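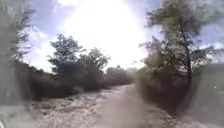
Chemins ruraux : un patrimoine communal à inventorier

Longtemps considérés comme de simples accès aux parcelles, les chemins ruraux retrouvent une place dans les politiques d'aménagement. Ils appartiennent au domaine privé des communes, qui peuvent les céder lorsqu'ils ne sont plus affectés à l'usage du public. Cette souplesse a favorisé, au fil des remembrements, la disparition de nombreux tracés.

Le programme Tiletska, engagé en décembre dernier, entend remédier à cette érosion silencieuse. Il réunit 18 communes du plateau, qui ont confié au bureau d'études Stitunard la comparaison du cadastre ancien avec l'état actuel des lieux. Un premier relevé recense 287 chemins, dont une part importante ne figure plus sur les documents d'urbanisme.

L'inventaire repose sur une fiche unique. Y sont consignés la largeur de l'emprise, la nature du sol, l'état des fossés et les servitudes connues. Les tronçons labourés ou clôturés font l'objet d'un examen séparé, la prescription acquisitive pouvant être invoquée par les riverains.

L'entretien demeure la question la plus délicate. La commune n'y est pas tenue par principe, mais sa responsabilité peut être engagée dès lors qu'elle a réalisé des travaux de viabilité. Plusieurs conseils municipaux souhaitent donc limiter leurs interventions au fauchage tardif et à l'évacuation des eaux.

Les haies constituent l'autre volet du projet. L'association Mikness prévoit la plantation de 200 arbres de haut jet, en essences locales, le long de sept itinéraires prioritaires. Les premières conventions avec les exploitants seront soumises aux conseils municipaux à l'automne.

À lire également
Bornage amiable : les obligations des communes
La vallée de la Tse face au retour des crues
Fauchage tardif : quel calendrier retenir ?
Haies bocagères, les aides mobilisables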